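Imprimir | Enviar por e-mail

Visita à fábrica de papel Mokoena, portas abertas de abril

Notas à pressa, escritas no comboio de volta. Chegámos às 9h, fila já até ao portão. Crachá, touca, tampões de ouvido. Botas não davam, mas quem levou sapato fechado entrou na mesma.

Primeiro o parque de fardos. Papel velho de escritório, cartão, jornal pouco (cada vez menos, disseram). Cheiro a cave. Os fardos vêm da Trevach, que recolhe em escritórios e escolas da zona, e são abertos à mão numa mesa comprida. Agrafos, clips, capas de plástico, sai tudo ali. Uma senhora mostrou-nos uma caixa só com elásticos.

Depois o pulper. Enorme, barulhento, uma sopa cinzenta a rodar. Não se ouvia o guia, apanhei metade. A tinta sai por flotação, com bolhas, e a espuma preta vai para as lamas. Perguntei para onde vão as lamas, resposta um bocado vaga. Cimenteira, parece.

Máquina 2 parada para manutenção, pena. Vimos a 3, do corredor de vidro. A folha corre tão depressa que parece quieta. Calor insuportavel junto aos secadores. As bobinas saem com 2000 metros e vão para a Cisholm, que corta e embala.

Laboratório: a melhor parte. Fizemos uma folha à mão, cada um a sua, com rede e prensa. A minha saiu torta e com um buraco. Trouxe-a. Testes de rasgo, de brancura, de humidade. Podia lá ter ficado a manhã toda mas só davam 5 minutos por grupo.

Almoço na cantina, sopa boa, fila má. Loja à saída com cadernos da linha Plideo, papel grosso, capa azul. Comprei dois.

O que levo para casa: separar melhor. Lenços e guardanapos não servem para reciclar, talões de caixa também não, papel plastificado idem. E o cesto dos papéis é só para papel, sem restos de comida nem sacos de plástico à mistura, que foi a coisa que mais nos repetiram na mesa de triagem.
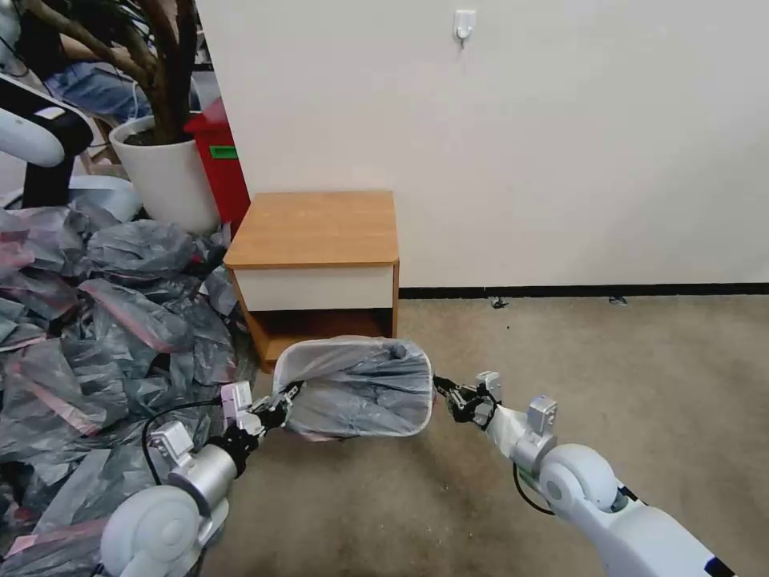
Como chegar

Comboio até à vila, depois a carreira que pára mesmo em frente ao portão. Ao sabado não há. Estacionamento gratis mas enche cedo. Inscrição obrigatória, pela página da fábrica.

Imprimir | Enviar por e-mail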